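Review: Siltasow teleoperation kit with the Awan simulator, after 19 evenings

Rating: 3.5 out of 5

I bought the Siltasow kit to record demonstrations for a small imitation learning project. The kit consists of a six-axis hand controller, a foot pedal, a USB interface box, and a license for Awan, the simulator it is meant to be used with. Awan also talks to a real arm, but I have only used the simulated side so far. The total came to 2,555 with shipping. The controller alone is cheaper if you already have a license.

Setup

Installation on Linux took under an hour. The udev rules in the printed guide are out of date and the ones on the Siltasow download page work. Firmware has to be updated before calibration. If you calibrate first, the update wipes the result and you start over, and the installer does not warn you.

Calibration is a sequence of 15 poses held for a few seconds each. It is tedious but it only needs repeating when the controller has been moved or unplugged. I left mine clamped to the desk and recalibrated twice in the whole period.

The controller

Translation is good. The stick assembly has a light spring return and very little dead zone, and slow moves come through as slow moves. Rotation is less good. Roll and yaw share some mechanical coupling, so a pure wrist roll produces a small yaw that you learn to correct. Rodica Surdu, who shares the desk and has smaller hands than mine, found the grip too thick to reach the gripper trigger comfortably. She did her sessions with the trigger remapped to the pedal, and her recordings were smoother than mine.

The trigger is analog. Opening width follows it directly, so you can hold the fingers at any gap. There is also a toggle mode, which I turned off after the first evening. In toggle mode the jump from open to closed goes into the recording as a single step, and the trained policy copied it.

Update rate is adjustable. I ran the default. The cable is too short for a desktop tower on the floor.

The simulator

Awan ships with a handful of tabletop scenes. Most of my time went into the button panel, which looks easy and is a fair test of both the controller and the operator. The buttons are close enough together that a sloppy approach will touch the wrong one, and the operator has to judge height from the wrist view.

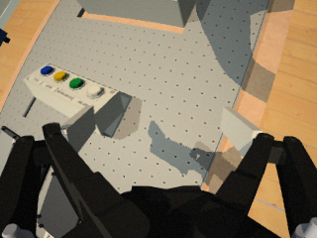
Wrist view in the button panel scene, fingers open. Buttons from left: blue, yellow, green, white.

Rendering is plain but usable. The grid of holes in the tabletop is a help when judging distance, and I found myself steering by it more than by the depth overlay. Shadows are drawn, and I recommend leaving them on even if it costs you some speed. My early attempts with shadows off were consistently high. The white button is the hardest of the four to pick out because it is so close to the color of the box. Awan lets you change object colors, but I kept the defaults so that my recordings would match Rodica's.

The lettering on the panel is not legible at the resolution I used. If you want a policy that reads labels, you will have to supply your own texture.

Contact is the weak point. Light presses are handled well. Pushing hard on the box with one finger makes the physics chatter, and the controller has no force feedback to tell you it is happening. A contact readout can be added to the operator window, and I would make it the default.

Recording

A demonstration starts and stops with the pedal. Each one is written to its own folder with the camera streams, joint states, gripper width and controller input on a common clock. The timestamps are sound. I checked them against a separate log and found no drift worth mentioning.

The pedal has one fault. A short tap is sometimes read as two, which closes the recording and opens a new one. You end up with an empty folder and a good attempt cut in half. Raising the debounce setting to the top of its range cured most of it.

Discarding a bad attempt requires a menu and a confirmation box, with the mouse, after you have let go of the controller. For a tool meant for repetitive work this is a poor choice. Dilek Canpolat posted a script on the user forum that binds discard to a long press of the pedal. I have used it since, and it ought to be built in.

Replay is excellent. You can scrub through a demonstration, trim the idle time at either end, and rerun it in the simulator with the box shifted slightly to see where it fails. That function has saved me more time than anything else in the package.

Compared with the Brolia leader arm

I borrowed a Brolia leader arm for comparison. It copies the follower joint for joint, so there is nothing to learn and wrist rotation is far more natural. It also takes up half a desk, and its arm gets heavy after around an hour. For long sessions of short tasks I prefer the Siltasow. For anything involving pouring, threading or turning a part over, I would take the Brolia.

Pros

Precise translation
Analog gripper trigger
Reliable timestamps
Replay and trimming tools

Cons

Roll and yaw coupling
No force feedback
Pedal double taps
Discard buried in a menu
Short cable

Support answered both of my tickets within 2 working days. The first answer was correct. The second pointed me to the same outdated udev rules as the printed guide. A firmware update for the pedal is listed for June, and I will change the rating if it fixes the double taps.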